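How to fold big black fabric on the bed (throws, wraps, backing cloth, that sort of thing)

Home > Laundry > Folding
Reading time: short. Doing time: 16 minutes the first go, much less after.

Quick one today as the ironing is piling up. Had a few messages asking how to fold large pieces of plain black cloth without ending up with a lump. No table big enough in most houses, so use the bed. Works for anything wide and floppy. Doesn't work for fitted sheets, separate page for those.

What you need

A made bed, duvet off, bottom sheet pulled flat
Your fabric, washed and fully dry
Lint roller
Two hands. Four is better for the really big ones
A shelf or drawer to put it in, cleared first

Before you start

Pull the sheet tight. Wrinkles underneath turn into wrinkles on top, and on black you won't spot them till it's in the cupboard. A pale sheet helps a lot, you can see the edges of the black against it. Dark bedding is a nightmare for this, tried it, gave up.

Checks or lines on the sheet? Good, use them as a rough guide but only if they're straight. Plenty of checked bedding is not straight at all once it's been through the wash, so don't trust it for the final fold.

Roll the lint off the bed first. Then the fabric. Black picks up everything. I did the fabric first once and then put it down on a hairy sheet and had to do teh whole lot again.

Step 1. Throw it out flat

Hold two corners, flick, let it drop. Don't fuss with it in the air. Get it over the middle of the bed, not one side, or it slides off while you're sorting the other end.

Step 2. Find the corners

Sounds daft. On plain black cloth with no pattern it's the hardest bit. Run your fingers along an edge till you hit a point. Pull that point out away from the middle. Then follow the next edge along to the next one. If you've got curved edges (round tablecloths, half-circle wraps) you'll have fewer corners, or none. Fold those in half curve to curve and carry on from Step 4.

Step 3. Deal with the overhang

If an edge hangs down the side of the bed, bring it up last. Weight of it will drag everything else if you start there. Get the top and the far side sorted, then lift the hanging bit up and over.
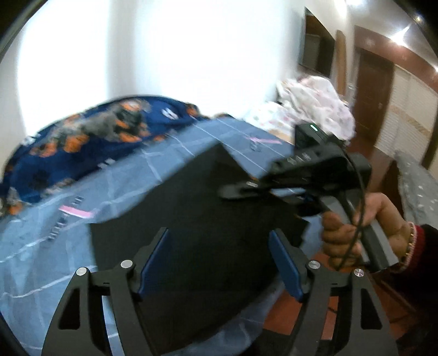 Black cloth out over the middle of the bed, not squared up yet.

Step 4. First fold

Edge to edge, not corner to corner. Pinch the edge in two places, a good arm's width apart, and carry it across. Lay it down, don't drop it. Smooth from the fold outwards with the flat of your hand.

Helper? One each end, move together, same speed. Whoever's quicker has to wait.

Step 5. Fold again, and again

Long strip now. Fold the strip in half, then in thirds if it's going in a drawer, or in half twice more for a shelf. Measure against the shelf before the last fold. The wide Dulel boxes take a strip folded in thirds, the Vokia ones are narrower so you want the extra fold.

Step 6. Press and park

Flat hands, push the air out. Leave it on the bed a couple of minutes. Fold side to the front when you put it away, so you grab one piece and not half of three.

Problems

Keeps sliding off: sheet's too silky. Put a cotton one on, or a towel under the middle.

Went wonky at the second fold: your first one was off. Undo it all, no point fixing it later.

Shiny marks along the crease: too heavy a pile on top. Keep to 2 deep for anything matte.

Fluff still showing: damp hand, wipe one way only.

Cupboard creases: refold on a Monday or whenever you change the bed, on different lines from last time. Takes no time as the bed's already stripped down.

Next page: fitted sheets, the version that dosen't make you cry
Comments (249)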